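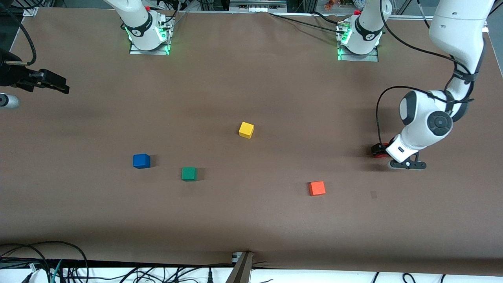
*Four cubes on a tabletop: yellow, blue, green and red-orange.*

## The Vulholm loop finally has signs (and I finally walked the whole thing)

August 23, 2018

I have been driving past the Vulholm turnoff for most of my adult life, usually on the way to somewhere with a bathroom. My dad used to point at it and say there was good country back there, and then he'd keep driving, and so did I. You could get in if you knew which of the two-tracks to take at the second cattle guard, and I never did know, and the one time I guessed I ended up at somebody's stock tank having a long stare with a cow.

So when I heard that the new trail markers had gone up this summer I told myself I'd be out there the first free weekend I had. It took me until last week, but I went!

The loop starts at the gravel lot below Nimer Ridge. There's room for maybe a dozen cars if people park nicely, and a new board with a map under plastic. I took a picture of the map with my phone, which turned out to be a good move, as there was no signal past the first draw. The posts are brown with a white stripe near the top. On the flats you can usually see the next one from where you're standing, and up on the ridge they're spaced out a little more, so keep your eyes up and don't follow the antelope trails like I did. (I lost 20 minutes. It was a very pretty 20 minutes.)

The full loop is 6 miles with 800 feet of climbing, nearly all of it in one go between the Ellon spring and the top of the ridge. I'd call it moderate if it's cool out and pretty grumpy if it isn't. I started at sunup and was glad of it. There is one juniper on that climb that throws any real shade, and I stood under it for longer than I'd planned — a couple coming down the other way had to wait their turn.

The top is worth it. You get the whole basin laid out to the south, all those pale badlands with the stripes in them, and the sand hills beyond. It was so clear that I could pick out the water tower back in town. I ate a squashed sandwich up there and watched a pair of ravens mess around in the wind, and didn't look at my watch once.

### A word with the man who put in the posts

Bernardo Vieira was at the lot when I got back down, tightening the bolts on the map board, so of course I went over and bothered him. He's been walking this piece of desert since he moved here to teach shop, and he drew the first version of the route on the back of a feed store calendar. He told me there are 200 posts between the main loop and the short spur out to the Rweyemamu homestead, and that the ground on the north side was so hard they broke two digging bars on it.

I asked him if he was worried about the place getting crowded. He thought about that one for a while.

"People were coming anyway," he said. "They were just driving all over it looking for the way in. I'd like them on a path."

He also wanted me to pass along that the homestead walls are in rough shape and shouldn't be leaned on, climbed on, or used as a backrest for your family photo. The spur gets you close enough to see the old root cellar and the lilac somebody planted by the door, which is still hanging on. You can walk all the way around it without touching a thing.

### If you go

- Bring all your water. The Ellon spring is for the cattle and it looks (and smells) like it.
- The last 4 miles of road are dirt. My little sedan made it fine, but I wouldn't try it after a rain. That clay will have your shoes off.
- Dogs are okay on a leash. There are cactus everywhere, so pack tweezers.
- No toilet at the lot, and the nearest gas is back on the highway.
- Leave the gates how you found them, open or shut.

I'd love to see it in October, when the rabbitbrush has gone gold and the rattlesnakes are less interested in meeting me. Bernardo is thinking about leading a slow walk out to the homestead that month, short spur only, with plenty of stops. There's no date for it yet. I'll put it in here once he picks one, and if you'd like a seat in my car, write back and let me know. I can take three people, or two people and a dog who doesn't mind country radio.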